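Call for Participants: Rider Panel for the Mallen Bus Information Service

Registration is open until Thursday, December 8, 2022.

Mallen Transit Information is looking for 100 people who use the city buses and would like to help us test the new passenger information service before it opens to everybody. The service has a web page, a phone version and a text message version. It was built together with the software company Verix, and it will take the place of the old timetable page, which many of you know well and, as we read in your letters, do not love so much.

What the service does

You can type the name of a stop, a street or a public building, and you receive the next departures from the stops near it. You can also plan a trip with one or two changes. If a bus is late, the arrival time on the page is corrected. If a stop is closed for road work, the page should show which stop you can use in place of it. In November we ran a first check with our own staff, and they sent us 67 remarks. Most of them were about the names of stops, for example two stops with the same name on different sides of the Vander Bridge. We have repaired many of these points, but our staff know the network too well. We need people who travel for their own reasons, with bags and children and little time.

Who can take part

You can apply if you are 16 years or older, you ride a Mallen bus at least two times in a normal week, and you have a phone that can send and receive text messages. A smartphone is needed for only one part of the panel. We have 58 places for people with a smartphone and the other places are for people who use the text message version or a computer at home.

We would be very glad to have more applications from these riders:

People who travel before 6 in the morning or after 10 in the evening.
People who use a wheelchair, a walker or a stroller.
People who use a screen reader or large letters.
People who live along the Aoun line, where the buses come only one time per hour.
People who moved to Mallen not long ago and do not know the stops yet.

You do not need technical knowledge. You do not need perfect English. The persons who work for Mallen Transit Information or for Verix, and members of their households, cannot join the panel.

What we ask from you

The panel runs for six weeks. Each week you make at least three of your usual trips and look up each trip in the service before you leave home. After the trip you fill in a short form, on paper or online. It asks which stop you used, what time the service gave you, what time the bus came, and if something was not clear. The form takes a few minutes. Please do not fill it in while you are walking or crossing the street.

Two times during the six weeks we will send you a small extra task. One is to find a route to a place where you have never been. The other is to look for your stop on the map without using the search field. You can do both tasks at home, and you do not need to take the bus for them.
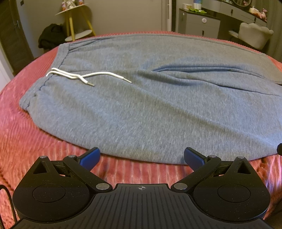
There is also one group meeting at the end, which takes 90 minutes. It is held in the meeting room on the ground floor of the Vander Street station, and the entrance has no steps. If you cannot come, we can call you by telephone – please mark this on the application.

What you receive

Every participant gets a bus pass that is valid on all Mallen lines during the six weeks. Persons who send at least 15 trip forms also receive a gift card of 40 dollars after the group meeting. If you have to stop earlier, you can keep the pass until its last day. The costs for text messages to and from the service are paid by us.

Your information

We keep your name, your phone number and your trip forms. The service does not follow the position of your phone unless you turn on this function, and you can turn it off again at any time. Verix receives the trip forms without names. We delete your contact information three months after the group meeting. If you want to leave the panel, one short message is enough and you do not have to give a reason.

How to apply

Please fill in the application form on the Rider Panel page, or take a paper form from the information desk at Vander Street station. The drivers do not have forms on the bus. We ask for your age group, the lines you use, the usual hours of your trips and the kind of phone you have. If you need the documents in large print, please write it in the field "Other wishes."

The network has 1,386 stops, and we want riders from all parts of it. For this reason we do not choose only by the order of arrival. If there are more applications than places, we first look at the lines and the hours, and then we draw by lot. Everyone receives an answer, also those who are not selected. You can ask us to keep your application for the next panel, which will test the display screens at the larger stops.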